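Brillis open house: a look at the Pramlow gripper kit

Brillis opened its workshop to visitors in August, and I went mainly to see the Pramlow, a hand-held gripper kit that the company sells and rents to teams who want to record manual tasks for robot training. I run a small packing line and have been asked more than once whether we could record our own people at work. I wanted to see what the kit was like in the hand before I answered.

Doors opened at 9:30. There was coffee in the hallway and a sign-in sheet, and then we were taken through to the demo room in small groups. Ours was led by Tetteh Gbeho, who looks after rentals and training for new customers. He skipped the slides, which I appreciated, and went straight to the tables.

The Pramlow comes as a pair, one gripper for each hand. You squeeze the handle and the fingers close. A camera on each unit looks down past the fingers, so what gets recorded is close to what a robot with the same fingers would see. The fingers are boxy blocks with flat inner faces, and the mounts have brass inserts set into them. Gbeho said the inserts are for the screws that hold accessories, and that earlier units had threads cut straight into the plastic, which stripped.
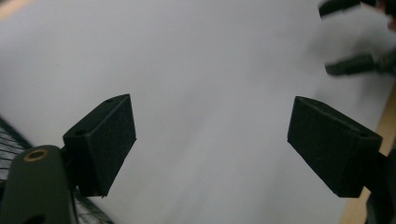 Each kit is packed in a hard case with 2 grippers, 2 chargers, a calibration card and a spare set of finger pads. Battery life is given as up to 5 hours. Gbeho told us to plan on less if we record all morning without a break. The weight bothered me less than I expected, though my wrist noticed it after a few minutes of reaching across the table. Anyone doing this for a full shift would need to rotate out.

The software is called Gridska. It takes the recordings off the grippers, lines up the left and right hands, and lets you throw out bad takes. I watched one upload from start to finish and it was quick enough. The labeling screen is plain, with most of the work done from the keyboard. I would have liked a larger preview window. You can export your own files without paying extra, which was the first thing the man next to me asked.

Most of our group's questions were about wear. The pads are what touches everything, and they are a consumable. A replacement set is 74 dollars, and Brillis does not include more than the one spare with a rental. Asked how long a set lasts, Gbeho would not give a number. He said cardboard and rough edges are hard on them and that soft goods hardly mark them.

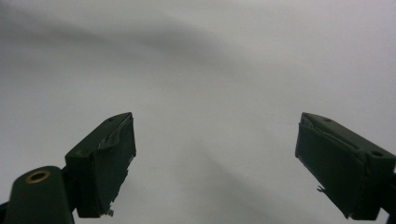 Fingers open on the Pramlow, with fraying along the inner edges.

I asked whether worn pads spoil the recordings. His answer was that small fraying does not matter much to the camera but can change the grip, so they check the pads at the start of each session and swap them as a pair. Swapping takes a screwdriver. I would have preferred a clip, and said so, and he wrote it down.

After that we moved on to task setup. Brillis suggests starting with a plain, light surface and a few ordinary items, and adding clutter later once the operators are comfortable. They sell a task guide called Rajan that goes with the kit. It is a binder of household and packing jobs, each with a start position, an end position and a note on what counts as a failed take. I read through several pages. The kitchen jobs are written in more detail than the packing ones, which read like a first draft.

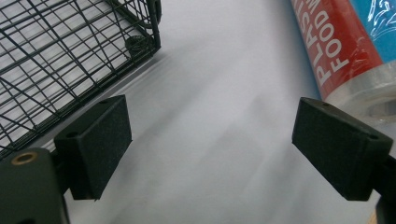 Clear film and thin wire are both awkward for this type of work, according to Gbeho. Film reflects the lights, and wire gives the fingers very little to close on. He recommends leaving both out of the first week and said customers who start with them tend to send back a lot of unusable takes. Boxes, cups and folded cloth are where he starts new operators.

Rental is by the month, and the training day is billed separately - ask about that early, as it was not on the printed price list. Support is by phone and email. Brillis will also send a trainer to your site, but the wait for a visit was longer than I had hoped.

We finished a little before noon. I have asked for a one-month rental quote for a single kit, with two extra sets of pads and without the Rajan binder.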